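We use cookies to remember your settings and to count visits. Accept | Manage preferences

Vadlow Gripper Project

The Vadlow Gripper Project is a student robotics project run at the Vadlow Technical Institute in Pritbridge. Students in the project use hand-held grippers to record everyday handling and assembly tasks, then use the recordings to train a robot arm to repeat them. It is open to undergraduates in any department and can be taken for credit as a two-semester course or joined as a club.

History

The project grew out of a second-year course in mechanical design. Students in that course had been building grippers for a fixed arm and testing them with foam blocks. Programming each test by hand took up most of the semester, and one group proposed recording the motions with a gripper held by a person. The group's first tool was built around a bicycle brake lever and a spring, and its jaws closed but did not always open again. A later version with a trigger handle replaced it the following year.

The course was split from mechanical design when enrollment passed 50. The club was added later, mainly for students who had finished the course and wanted to keep working on their tasks. Course and club members share tools, workspace and recordings.

Organization

Students work in teams of four or five. Each team chooses a task in October and keeps it until the end of the spring semester. Teams divide the work among recording, hardware repair, data checking and training, and members are expected to change jobs at least once a semester. The club meets on Tuesday evenings. Course sections meet during the day and have first claim on the grippers.

New members complete a short safety session and a practice task, in which they stack and unstack plastic cups with one gripper and then with two. Recordings from the practice task are kept separately and are not used for training.

Equipment

The standard tool is a hand-held gripper with two opposing fingers and a wide-angle camera looking out over them. Printed square markers are used to track the position of each tool. For tasks that need two hands, one operator holds a gripper in each. The current design is known within the project as the Famel, after the street where the first workshop stood. Its predecessor had hard plastic fingers, which slipped on varnished wood and were hard to replace.

Finger pads are treated as consumable parts. Teams log the date a pair is fitted and inspect the pads before each session. Housings are printed in the institute's machine shop, and a cracked housing is normally replaced instead of glued.

Tasks

Early tasks were limited to objects on a table, such as folding towels, sorting cutlery and placing lids on jars. Larger objects were introduced after students asked for work closer to what a robot might do in a small factory or a home. Furniture handling is now the largest group of tasks and includes turning, holding and lining up curved parts.

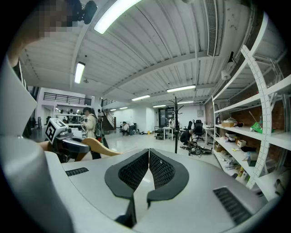 Two grippers and a curved wooden piece during work in the open workshop.

Curved parts are considered difficult for beginners. A flat board can be gripped almost anywhere along its edge, while a shaped one tends to rotate as it is lifted. Teams are advised to agree on a starting grip before recording and to keep it for the whole set. Changing the grip halfway through a set has been the most common cause of rejected recordings in the furniture group.

Recording and review

A set consists of 70 recordings of the same task. Starting positions are varied from one recording to the next according to a printed sheet. Each recording is reviewed by a student who did not make it. Recordings are rejected if a marker is lost from view for too long, if the part is dropped, or if the operator uses a free hand to steady it. Dropped parts were accepted in the first two years, and those older sets are still marked with a "D" in the catalog.

The shared catalog held 191 accepted sets at its last yearly check. Faces are blurred before a recording is added.

Sfakianakis Round

The academic year ends with an internal competition called the Sfakianakis Round. Each team's trained arm attempts its task 17 times in front of judges from outside the course. Points are given for completed attempts, with deductions for contact with the table or stand. Teams may restart the arm once. The winning team chooses its workbench first in the fall. Results do not affect course grades.

See also

Robot end effector
Imitation learning
Student design competition

Contact the editors | Copyright Pritbridge Online Encyclopedia | Back to top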